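Speaker notes: Planning for household-task robots, the equipment budget and what it must cover
Prepared for the Jollance partners' planning session, Sun 20 November

Slide 1. Purpose of the session

Good morning. The partners are asked today to consider the equipment plan for the household robotics programme. No purchase will be approved in this room. The aim is to agree the order in which money is committed, so that the formal request can go forward in April.

Please hold questions on staffing until the second half. They are covered by a separate paper.

Slide 2. Where we stand

The programme operates under the Closley framework agreement, which allows us to buy, lease or share equipment with the other partners. To date we have relied on simulation licences from Eide. These are charged by the seat and are renewed each year.

Present holdings are 3 workstations and 400 hours of shared computing time per quarter. Demand in the last quarter reached 533 hours. The difference was met from reserves and cannot be met that way again.

Slide 3. The work at hand

The tasks are set in furnished rooms. A two-armed robot works among ordinary household things: a long cabinet with a lamp, a plant and an alarm clock on top, and white plates set out in a row on a dark surface. Rooms of this kind are laid out in software, and a change of furniture carries no purchase cost. The same change in a physical test room would require an order, a delivery and storage. 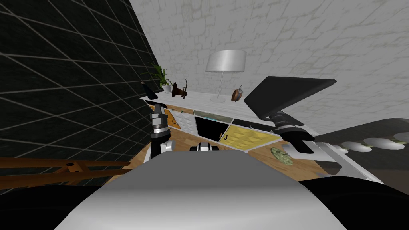 Slide 4. What a physical unit would require

The price of the robot is only the first line of the budget. Members should also allow for:

Floor space, including a marked safety area
Electrical work and a separate stop circuit
Replacement grippers
Insurance and annual inspection
Staff training before first use

The Brustasex project left inspection out of its first estimate and had to return for further funds. Our own draft carries it from the first year.

Slide 5. Options

Option one is to extend the simulation licences and raise computing time to 1036 hours per quarter. Option two is to lease a single two-armed unit for a year and keep computing time as it is. Option three is to buy outright.

The working group prefers option one for the coming year, with a lease to be reviewed afterwards. Outright purchase would tie up the whole equipment line - and the present room is not large enough.

(Pause here. Refer members to the cost table in their papers.)

Slide 6. Decisions requested

Members are asked to agree the preferred option, to confirm that inspection and training are to be budgeted from the start, and to authorise the request for written quotations. Quotations should state delivery times and the length of the warranty.

Comments on the draft may be sent to the programme office after the session.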